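How to collect demonstrations in simulation for a pick task

Posted 2019-05-03 in Tutorials, Jisia project notes

In this page I explain how we gather examples for our learning system in the simulator. It is written for a person who already can start the simulator and move the arm with the keyboard or the 3D mouse. If you cannot do this yet, please read the installation page first and then come back.

The task is simple to say. The arm must take one white object from the wooden table and lift it. Other things stay on the table and must not be touched. We repeat this many times, with small changes, and the system learns from the recordings.

Step 1. Prepare the room file

Open the room file Busach. It contains the table, the chairs, the walls and the arm on its base. Do not edit the room file directly. Make a copy, and give the copy the name of your session. I have once saved my changes into the original, and two other people had wrong table height for a week before we understood why.

Check that the base of the arm is fixed to the floor. In older copies it can slide a little when the arm moves fast.

Step 2. Place the objects

Run the placement script with your session name. It puts the objects on the table in random positions, and it refuses a layout if two objects go one inside the other. A layout with some mess is good. If the table is too clean, the system learns that the only thing on the table is the target, and later it fails when a bowl stands near.

Look at the layout before you accept it. The script does not know if the fingers can really arrive to the object. Reject the layout when the target is too close to a tall object, or when it is outside the reach of the arm. 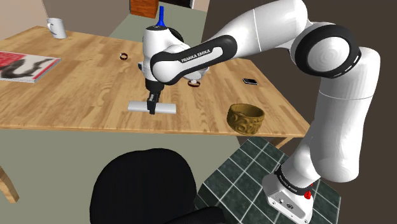
Write the seed number of every accepted layout in your session sheet. Without the seed we can not make the same layout again, and then a bad recording can not be studied.

Step 3. Record one demonstration

Press R to start the recording. Wait one second before you move. Then:

Move the gripper over the target with the fingers open.
Turn the wrist until the fingers stand on the two sides of the object.
Go down slowly.
Close the fingers and wait until the force value is stable.
Lift straight up, then press R again to stop.

Please do not correct the position after the fingers are closed. If the grasp is bad, stop and mark the recording as failed. We keep failed recordings in a separate folder named Prindisitz, and they are useful for the second part of the training.

Try to keep the same speed. In my first session of 46 demonstrations I became faster and faster, and the learned motion was nervous, with small jumps before the grasp.
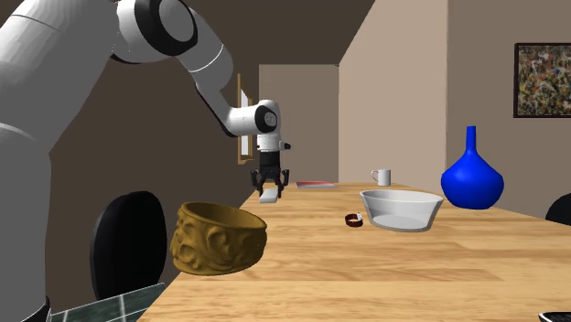 How many demonstrations do I need before the first training?
For this task we start the training with 69 good ones. The full set has 806, but it is better to train early and see which layouts are weak, then record more of these.

Step 4. Check and upload

Play every recording one time at double speed. Delete the waiting time at the beginning if it is longer than three seconds. Then run the checker. It compares the number of steps with the number of saved views, and writes a line for each file that does not agree.

When the checker gives no lines, upload the session to the Christodoulou server together with the sheet. A session with more than 9 failed files must have a short note which explains the reason.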